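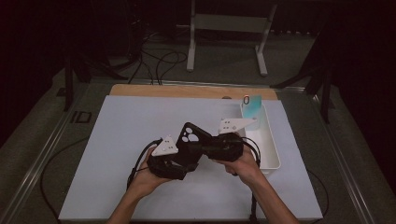
4. Preparación de la mesa y del puesto de trabajo

Esta sección explica cómo dejar lista la mesa Jerberg para trabajos de manipulación sobre tablero: colocación del bastidor, montaje del tablero claro, posición de la bandeja, recorrido de los cables y limpieza. El montaje del bastidor y las patas se trata en la sección 3. Si la mesa ha llegado ya montada, empiece por el apartado 4.2.

4.1 Antes de empezar

Compruebe que dispone de lo siguiente:

— Mesa con bastidor metálico, montada y con las cuatro patas ajustadas
— Tablero de superficie gris claro
— Bandeja rectangular blanca
— Bolsa de piezas Ritcombe (12 tacos adhesivos y 5 abrazaderas de cable)
— Nivel de burbuja
— Paño sin pelusa

El nivel y el paño no se suministran con la mesa. Los tacos que sobren pueden guardarse en la misma bolsa; el adhesivo conserva sus propiedades mientras no se retire el papel.

PRECAUCIÓN: el tablero debe levantarse entre dos personas. No lo apoye sobre una esquina, ni siquiera un momento, para cambiar de agarre.

4.2 Colocación del bastidor

1. Lleve la mesa a su sitio definitivo. Deje 200 mm libres entre el bastidor y la pared.
2. Ponga el nivel sobre el travesaño largo y gire las patas hasta que la burbuja quede centrada.
3. Repita la operación en el travesaño corto y vuelva después al largo. Casi siempre hay que corregirlo otra vez.
4. Apriete las contratuercas de las patas.
5. Empuje la mesa con la mano por cada uno de los lados. Si cojea, afloje la contratuerca de la pata que no apoya y ajústela de nuevo.

Nota: en suelos de moqueta la mesa puede asentarse durante los primeros días. Revise el nivel a la semana.

4.3 Montaje del tablero

1. Limpie la cara superior del bastidor con el paño seco.
2. Pegue los tacos adhesivos sobre el bastidor, repartidos a distancias iguales. Use ocho como mínimo.
3. Presione cada taco durante unos segundos.
4. Baje el tablero sobre los tacos, empezando por el lado más alejado del operador. La cara mate va hacia arriba.
5. Centre el tablero. Es normal que no cubra por completo la mesa y que quede a la vista una parte del bastidor.
6. Pase la mano por el canto para comprobar que no sobresale ningún taco.

El tablero no va atornillado. Para retirarlo, levántelo por el lado del operador y deslícelo hacia usted.

PRECAUCIÓN: no corte ni perfore sobre el tablero. Las marcas profundas no se eliminan con la limpieza y pueden enganchar piezas pequeñas. Si tiene que cortar, ponga debajo una plancha aparte.

4.4 Posición de la bandeja

La bandeja puede colocarse a la derecha o a la izquierda. Las indicaciones siguientes son para personas diestras; las zurdas deben invertir los lados.

1. Ponga la bandeja sobre el lado derecho del tablero, con el lado largo en la dirección de la mirada del operador.
2. Deje libre la zona central. Es ahí donde se sujeta la herramienta con las dos manos y donde los antebrazos necesitan sitio.
3. Siéntese o póngase de pie en la postura habitual y compruebe que alcanza el fondo de la bandeja sin levantar los hombros.
4. Coloque las piezas pequeñas en la bandeja, separadas entre sí. Las tarjetas y los bloques estrechos pueden ir de pie en el extremo más alejado, donde no se golpean con la muñeca al entrar y salir.
5. Si va a repetir la misma tarea muchas veces, marque las esquinas de la bandeja con cinta de papel.

Las paredes de la bandeja son bajas para que la mano pueda entrar de lado. No la llene por encima del borde. Para piezas que ruedan, Casetti vende una base antideslizante que se recorta con tijeras; debe quedar plana, sin doblarse contra las paredes.

Nota: no apile anillos, clips ni otras piezas sueltas encima de un bloque que esté de pie si va a mover la bandeja. Retírelos antes y vuelva a ponerlos cuando la bandeja esté en su sitio.

4.5 Cables sobre el tablero

Las herramientas de mano con cable se usan en esta mesa sin soporte. El cable queda suelto sobre el tablero o cuelga por delante, así que conviene fijar el recorrido antes de trabajar.

1. Coja la herramienta con las dos manos, una en cada extremo, y manténgala en horizontal sobre el centro del tablero.
2. Pida a otra persona que compruebe el cable, o deje la herramienta y compruébelo usted. Debe formar una curva amplia, sin vueltas cerradas junto al conector.
3. Mueva la herramienta despacio hacia la izquierda, hacia la derecha y hacia el fondo. El cable tiene que seguirla sin tirar.
4. Si hay más de un cable, procure que salgan por lados distintos y que no se crucen por debajo de las manos.
5. Fije cada cable al bastidor con una abrazadera. Deje holgura entre la abrazadera y la herramienta.
6. Vuelva a hacer el movimiento del paso 3 con las abrazaderas puestas.

PRECAUCIÓN: un cable que pase sobre el borde de la bandeja puede arrastrarla o volcar lo que haya dentro. Si no es posible llevarlo por otro lado, adelante la bandeja o aléjela del operador hasta que el cable quede libre.

PRECAUCIÓN: no enrolle el cable en la muñeca ni en el antebrazo. Si durante el trabajo nota que rodea la muñeca, deje la herramienta en el tablero y sáquelo con la otra mano.

No use las abrazaderas en el propio tablero. El adhesivo deja restos en la superficie mate y hay que frotar bastante para quitarlos.

4.6 Altura y postura

La altura de la mesa se regula con las patas (véase 3.4). Como referencia, con los brazos relajados los codos deben quedar un poco por encima del tablero. Quite de las muñecas relojes y pulseras que puedan rayar la superficie, y recójase las mangas anchas.

En sesiones largas, apoye la herramienta en el tablero entre una tarea y la siguiente. Cuando la apoye, hágalo sobre su parte plana, si la tiene, y nunca sobre una placa o pieza que sobresalga.

4.7 Limpieza

1. Retire la bandeja y vacíela.
2. Desconecte las herramientas y sáquelas de la mesa.
3. Pase el paño ligeramente humedecido con agua y jabón neutro por todo el tablero.
4. Seque con la parte limpia del paño.
5. Lave la bandeja aparte. No la meta en el lavavajillas.

No use disolventes, estropajos ni productos con cloro. Para los restos de cinta sirve el limpiador Workneh, aplicado en el paño y no directamente sobre la superficie. Pruébelo antes en una esquina de la cara inferior.

Si el tablero presenta una mancha que no sale, puede darle la vuelta. La cara inferior es algo más brillante y refleja la luz de las lámparas, pero tiene la misma resistencia.

4.8 Revisión periódica

Cada mes: nivel de la mesa, contratuercas, abrazaderas.
Cada 3000 horas de uso: sustitución de todos los tacos adhesivos.
Cuando sea necesario: sustitución del tablero o de la bandeja. Los dos se piden por separado.

Los tacos fabricados antes de febrero son de color más oscuro y un poco más bajos. No los mezcle con los nuevos en la misma mesa.

Sección revisada por Maureen Nuttall, 6 de mayo. Continúa en la sección 5, Iluminación del puesto.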